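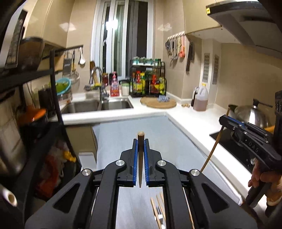

Wooden chopsticks and a fork in the Ivura kitchen, with the sink and the two-tier condiment rack behind.

Ivura shared kitchen drops throwaway utensils

EDODDALE - The shared kitchen at the Ivura apartment building on Hilley Street has stopped stocking disposable chopsticks and forks and will use only washable ones from now on, the building's management told residents this week.

The change took effect in March, after a trial on two of the building's floors. It covers the ground-floor kitchen, which is open to all residents and can be booked for group meals, and the smaller kitchenette next to the laundry.

Residents went through 2,391 pairs of wrapped disposable chopsticks last year, according to the building's supply orders. That was more than the number of plastic forks and spoons combined. Most were used at the Sunday supper, a weekly meal that started as a potluck for one hallway and now draws people from most of the building.

"We were buying a new case every few weeks and throwing out a bag of them every Sunday night," said Pilar Henríquez, who manages the building. "The forks were easy to replace. People had opinions about the chopsticks."

The trial began with 72 pairs of plain wooden chopsticks, bought from Sriwong, a restaurant supply shop two blocks away. The shop offered metal, plastic and wood. Henríquez said she brought a few pairs of each to a supper and let people eat with them for an evening. Wood won by a wide margin. The main complaint about metal was noise, and several residents said noodles slipped off the plastic ones.

Another 100 pairs have since been ordered so that a full supper can be served without washing in the middle of the meal. Metal forks will stay in the kitchen alongside them, and nobody is expected to use one or the other.

How it works

Clean chopsticks and forks are kept by the stove in a drawer that used to hold takeout menus. Anyone using the kitchen takes what they need, washes it by hand and leaves it to dry before putting it back. Wooden items are not to go in the dishwasher in the kitchenette. Two residents tried that during the trial, and the chopsticks came out rough and slightly bent.

The written rules, which were slipped under every door, run to half a page. They ask people to wash utensils the same evening, to leave nothing soaking overnight, and to use one side of the double sink for washing and keep the other for rinsing. Chopsticks with cracks or splinters go in a can under the sink. They are collected once a month and given to the building's gardeners to use as plant stakes.

The rules also deal with cooking chopsticks, the longer kind used for frying and stirring. These are kept with the wooden cooking utensils and are not meant for the table. Several went missing in the first weeks and were found in the regular drawer.

Mixed pairs were the most common problem during the trial. The first batch came in two lengths, and people setting the table in a hurry often picked one of each. The second order is all one length. The older ones will be kept for the kitchenette, where fewer people eat at one time.

Sauce shelf stays

The condiment rack in the corner of the counter is not affected by the change, although it was discussed at the same meeting. Sauces and seasonings on the rack are shared, and residents are asked to write the month of opening on anything they add.

A proposal to move the rack into a cabinet was dropped. Henríquez said people liked being able to see what was already there before going to the store. In the past the building had ended up with several open bottles of the same chili sauce, and bottles kept in the cabinet tended to be forgotten.

Some residents had asked that the packets of soy sauce and ketchup left over from takeout orders be kept as well. Management agreed to a single shoebox in the pantry. Once it is full, no more packets will be accepted until it has been emptied.

Cost and savings

The building set aside $1,000 for the changeover. The money covers both chopstick orders, the forks, two drying trays and a year's supply of dish soap and sponges. Henríquez said not all of it has been spent, and that whatever remains will be used to replace utensils as they wear out.

Wooden chopsticks used this often do not last forever. Sriwong told the building to expect to replace a portion of them each year, sooner if they are left wet. The shop also suggested wiping new ones with a little food-safe mineral oil before first use. A group of residents did this at a table in the lobby on the afternoon before the second supper of the trial.

Trash pickup costs are not expected to change. The building pays by the container, and the kitchen was only ever a small part of what goes into it. Henríquez said the difference is easier to see in the kitchen itself, where the bin now usually lasts through Sunday evening without being changed.

Mixed views

Not everyone was in favor. At the meeting, residents who use the kitchen late at night said they did not want to find the sink full of other people's forks. Others were uneasy about sharing wooden utensils at all and asked whether they could be kept clean.

The building's answer was that anyone may bring their own, and a number of people do. A row of hooks has been put up inside the pantry door for cloth bags with names on them. Those who want disposables for a private party can still buy them, but they will have to take the trash out themselves when they leave.

The kitchen booking form has been changed to match. It used to ask how many place settings a group needed so that supplies could be left out. It now asks for the name of the person who will check the drawer at the end of the night. Groups that leave a clean kitchen are given first choice of dates for the following month, a rule that was already in place for the barbecue area.

Attendance at the supper has not dropped since the change. Washing up takes longer, and the meal now begins at 5:30 p.m., half an hour earlier than before, to allow for it. Children who want to help are usually given the drying. Dishes are still brought from home, and there is no sign-up sheet for food, though a note by the elevator asks for fewer desserts.

Henríquez said she had been asked by the manager of another Edoddale building for a copy of the rules and had sent it over, along with the advice to buy everything in one length.

The second chopstick order is due at the end of the month. Residents who would like to help sort and oil the new pairs can leave their names at the front desk. Old cutlery in good condition is also welcome, forks and teaspoons especially. Knives are not needed.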